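Marking out a table with tape: residue, creep and which surface to put underneath
Workshop & Home > Surfaces and Finishes

skomon_bench
Looking for opinions on semi-permanent grid marking. We have a table that gets divided into squares with blue tape so that cups, pots and so on go back to a known place. Tape straight on the tabletop left a residue along both edges of every strip after one summer. Covering the top with brown kraft paper and taping on that has solved the residue, but the paper creeps and the lines go out of square. Budget is small. Tape is 25 mm, whatever the local shop stocks.

LMcIntyre
Paper creep is a fixing problem. Overlap the sheets by 50 mm, tape the seams on the underside, and pull the edges round and fix them below the tabletop. If the sheets are only lying on top, every lifted cup drags them a little. What weight is the paper?

skomon_bench
Don't know. It came off a roll from Polák with no label. Fixed at the corners only.

LMcIntyre
Corners only is your answer, then.

grgic_s
I would drop the paper. Residue comes from leaving the tape down too long. Change it every month and wipe the top with white spirit. Paper wrinkles near the edges as soon as the humidity changes, and then nothing with a flat base stands properly.

Emilia_C
Disagree with grgic_s. White spirit every month will dull most finishes, and relaying a full grid is an hour's work. Paper costs next to nothing. If it wrinkles, replace the sheet.

grgic_s
An hour only if you measure every line from the previous line. Measure all of them from one edge and it is much quicker, and the error does not build up.

Emilia_C
Agreed on measuring from one edge. Still not using solvent on a good table.

skomon_bench
On the measuring: I laid the long lines first, then the cross lines over them, by eye with a 600 mm rule. I suspect some of the crossings are out.

jdervishi
They will be. Use a try square at each crossing, or check the diagonals of every square. If the two diagonals match, the corners are right. Also cut the tape with a blade against the rule. Torn ends lift first, and a creased strip should come up and be done again, as you will not press a crease flat.

One further point. Two layers of tape at a crossing make a small ridge. It matters for a light cup and hardly at all for a heavy pot. If it bothers you, butt the ends together instead of crossing them.

grgic_s
Butted ends open up within a week. Cross them.

jdervishi
Mine have been down since spring under daily use. Depends on the tape. I use the Okari one, which has less stretch.

LMcIntyre
Stretch is worth mentioning. If you pull the tape tight off the roll as you lay it, it shrinks back afterwards and takes the paper with it. Lay it slack and press it down from the middle outwards.

skomon_bench
Useful, thank you. I had been pulling it tight. Could people look at the crossings and say whether to redo the lot or only the bad strips? The cup and the white enamel pot are the sort of thing that stands on it.
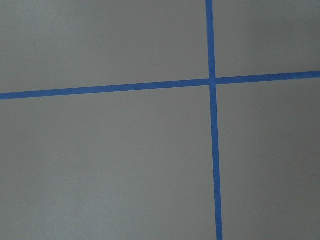
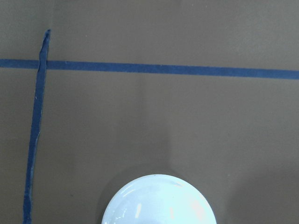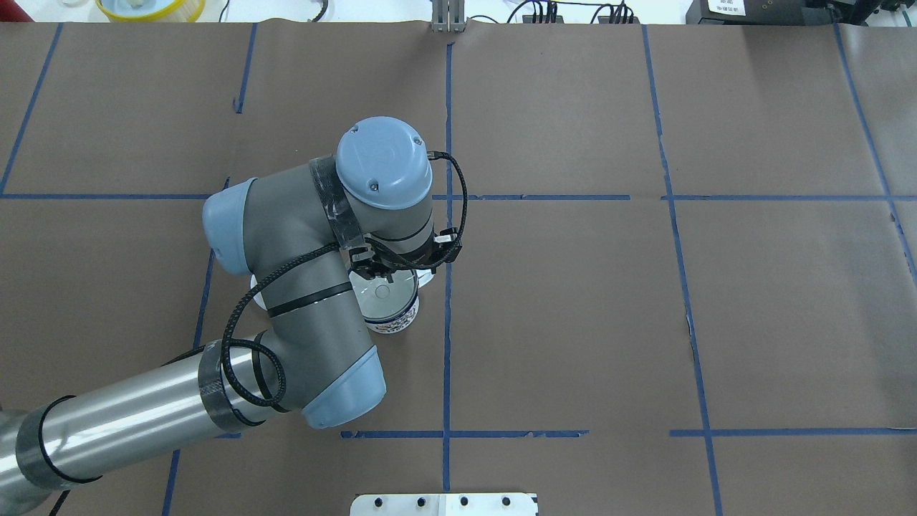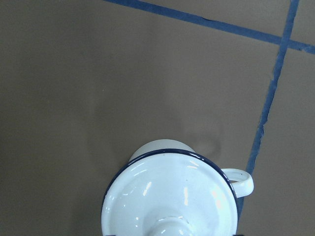
Blue tape lines. Cup in the third, enamel pot with its lid on in the fourth.

Emilia_C
Second one: replace the strip with the wavy edge. The line it crosses has clean edges and can stay. In the first the edges are fine, it is only the angle.

jdervishi
First one is also slightly stepped where the strips meet. I would relay the horizontal. The paper in the third is wrinkled along the top, so do that before touching any tape.

grgic_s
Redo the lot. Patching a grid that is out of square gives you a patched grid that is out of square.

LMcIntyre
Paper first, whichever you choose. Then one long line as the datum and everything measured from that.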